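Recording at Karkolholm: common questions

What is the ball task?
The operator uses the two arms to put white balls into the plastic tub, one at a time. Each attempt from start to finish is saved as one example. Kestton needs 800 examples before the first training run.
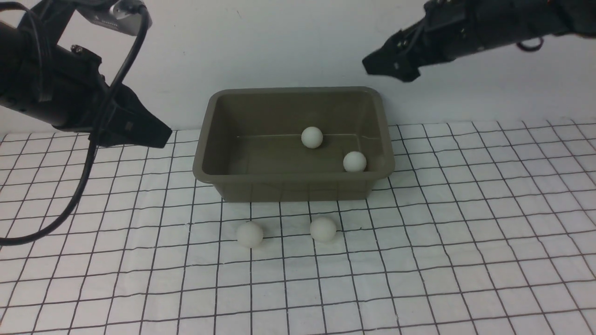 Either arm may be used. Pick whichever is nearer to the ball, and keep the other one clear of the tub.

How long is a shift?
We record 100 examples per shift, with a break after every 30.

Do I keep an example if I drop a ball?
Yes, if you pick it up again with the arm. If you have to reach in by hand, mark it as spoiled and start over.

When do I stop recording?
Stop when all four balls are in the tub and both arms are back out of the way. Wait for the Cokalano screen to show "saved" before you touch anything.
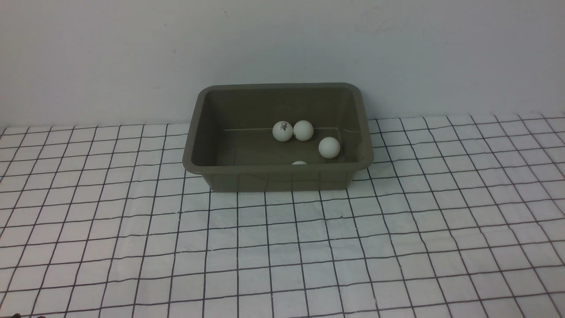

Can I move the tub between examples?
Yes, by a square or two on the grid. The January set from Hjaltested had the tub in the same spot throughout, and we had to redo 184 of them.

Last updated 4 Jun 2024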